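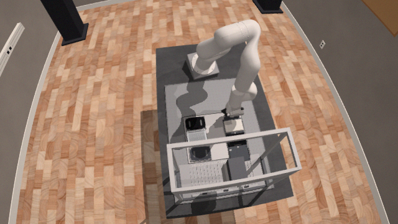 A reader in Zalcombe asks whether soil sensors are worth bothering with for a few tomatoes in a greenhouse. I'd say yes, if you treat them kindly! I've had my Candura probe for two seasons now and it still reads well - I rinse it in rainwater every evening, wipe it with a soft cloth and never leave it in neat feed. Push it in slowly, well away from the stem, and give it around 80 seconds before you believe the number.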